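Another gripper, another round of plates

The Cetley fingers came in December, and I put off mounting them for longer than I should have. I have been let down by "drop-in replacements" before. The Liduston pair I had been using is ugly and slow, but I know what it does wrong, and that is worth something when you are trying to get a policy to put dishes away without a person hovering over the stop button.

What the Cetley page promises is a "compliant grasp on glazed ceramics." Fine. Everybody promises that. The demo video shows a coffee mug on a turntable, and a mug has a handle and a nice tall wall to squeeze. I wanted to know about dinner plates, near a dishwasher, with wire on every side and very little room to be wrong.

Mounting took most of an evening. The bolt pattern matches the Tovar wrist, as claimed, but the cable exit does not, and I had to turn the connector and redo the strain relief. The manual covers this in one sentence, which refers you to a drawing that isn't in the manual. The controller (Humov, same one as before) saw the gripper on the second try.

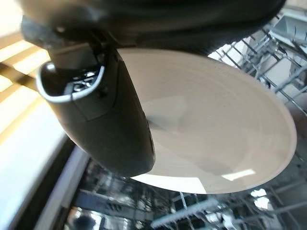
My complaint about wrist cameras hasn't changed with the new hardware. They get mounted so close that the gripper eats the view just when you need it. The underside of the housing covers the top of the plate, and the place where it is being held is the place I most want to look at. I get a lovely view of the lower rack and a fair one of the upper rack, a bit soft, and then there is the ceiling light bouncing off the glaze as a little white rectangle. The old depth camera hated spots like that. The blown-out patch on the left doesn't help either, and I refuse to believe that auto exposure will "handle it," whatever the forum says.

On to the numbers, such as they are. I have logged 1131 grasps with the Liduston fingers over the past months and 745 with the Cetley ones. I am not going to publish a success rate yet. The old runs used a different set of plates and a slower approach speed, so putting the two side by side would flatter whichever one I felt like flattering. The vendor has no such worries and puts a bar chart on the front page with no axis labels.

What I will say is that the new fingers close faster and I trust them less. They have a curved tip where the old ones were square, so a thin rim has less to sit against if the wrist comes in crooked. Turning the force up to 60 percent in the Humov settings made me feel better. I can't say yet that it did anything else.

I also don't love the cutout in the finger with the insides showing, at least not next to a sink. The spec sheet gives a splash rating "with optional cover." The cover is sold separately and out of stock.

The Liduston pair stays in the drawer for now, with its screws taped to it. Next I want to move the camera out on a longer bracket and repeat the same plates at the same speed, with both sets of fingers.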